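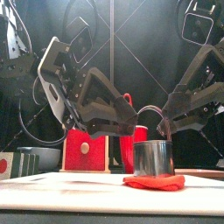
Branislav Kadlec asked at the Saturday session whether steel cups should go back to the shelf straight from the rack, and the Pondwood kitchen has since revised its guidance. Steel cups are to be dried by hand with a soft cloth, inside first and then the rim, and left on a folded cloth until they are put away.

Cups with handles are stored on the lower shelf – no more than four to a row. Cloths should be placed in the bin by the sink at the end of each session. Members who require additional cloths are asked to notify the Pondwood office by 4 p.m.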